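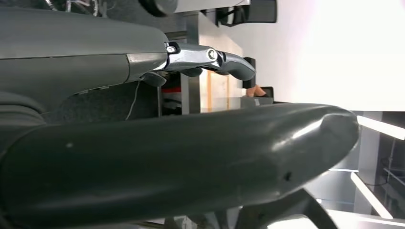 Figure 5. View from the wrist camera on the Tapia arm, with the finger at upper left and the gray casing in the lower half.

4.2 Camera placement and finger visibility

We compared two mounting positions for the wrist camera, one on the palm side and one on the outer side of the housing. The gripper, the Hillach controller and the test objects were the same in both conditions. Each position was run for 505 grasp attempts, and the order of objects was fixed in advance.

The main drawback of the outer position is self-occlusion. As Figure 5 shows, the casing takes up much of the lower part of the view, and the finger with its chrome joint enters from the left. The dark finger segment stands out well against a white wall. Against the dark, speckled material between the arm and the casing, contrast is much lower, and the edge detector returned broken contours in that region. A thin white cable also hangs from the underside of the arm. We masked the cable region by hand before computing fingertip position.

Ceiling lights are a second source of error. Two bright strips are visible at lower right in Figure 5. With automatic exposure, strips of this kind pulled the gain down and darkened the joint area. We therefore fixed the exposure for all runs reported in Section 5 and set the control loop to 1000 Hz, with images sampled at every tenth cycle. The Zemport driver dropped frames at this rate unless its buffer was set to 10 or more.

The palm-side position gave a clearer view of the contact area but lost the fingertip when the hand was fully open. Neither position was adequate for both approach and closure. The Beton gripper was tested only in the palm-side position, as its housing has no outer mounting holes.

Comments (2)

Reader 1: Was the cable mask redrawn after each change of arm pose? Section 4.2 does not say.

Reader 2: Please give the fixed exposure value. We use the same driver and see the same dropped frames with a buffer of 5.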